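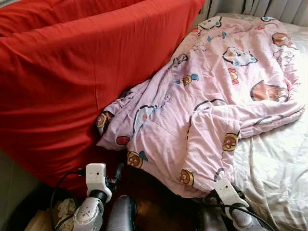 The parish register project reached the end of its second batch in November. The batch covers baptisms and burials for the Nilbridge chapelry and comes to 1,136 entries, all of them now typed up and checked once against the page images. Members can ask for a lookup in the usual way.

Solène Hervieu did most of the checking and has passed on a few notes for anyone with family in these books.

The baptisms have a gap of 10 months in the middle. The pages were not torn out. The numbering runs straight on, and the handwriting changes at the same point, so it looks as if the curate left and the entries were never made up afterward. If your ancestor should fall in the gap, try the neighboring parish first. We found four Nilbridge families there, two of them with the word "Nilbridge" written in the margin.

Private baptisms are marked "priv." or just "p." by the first clerk. The second clerk wrote "recd." when the child was later brought to church, and gave that later date only. A child may therefore be several weeks older than the entry suggests. In one family, three children were received on the same afternoon, and they were not triplets. The eldest was almost 4.

Cause of death was not asked for in the burial register, but the second clerk put it in when he felt like it. There are 148 burials with a cause given. "Decline" is the most common, followed by "fever" and "age." Please copy these words as they stand when you add them to your trees. "Decline" was often used for consumption, but not always, and once it has been changed in a tree it is hard to get back to what the book said.

Surnames were spelled by ear. Look under both Hartnell and Artnell, and under Pask, Pasque and Paske.
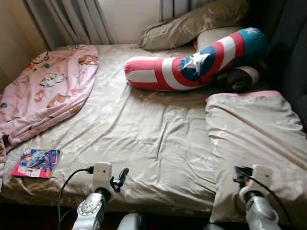
*Bed by the window, with pillow and cushion.*

Tainá Damasceno is still working on the Vidside chapel book, a thin volume with no index and a good deal of water staining. She has reached the marriages and would like to hear from anyone who holds original certificates for the Vidside families, as several witness names can't be read. A clear photocopy is enough. Please don't send originals through the mail.

Corrections to the first batch are also welcome. Give the page and line number along with your reading of the entry, and say whether you are working from the book itself or from a family paper. Six corrections came in over the summer and five have been made. The sixth – a burial that may be either Ann or Amy – has been left with both readings and a question mark.

The third batch will be the Nilbridge marriage banns.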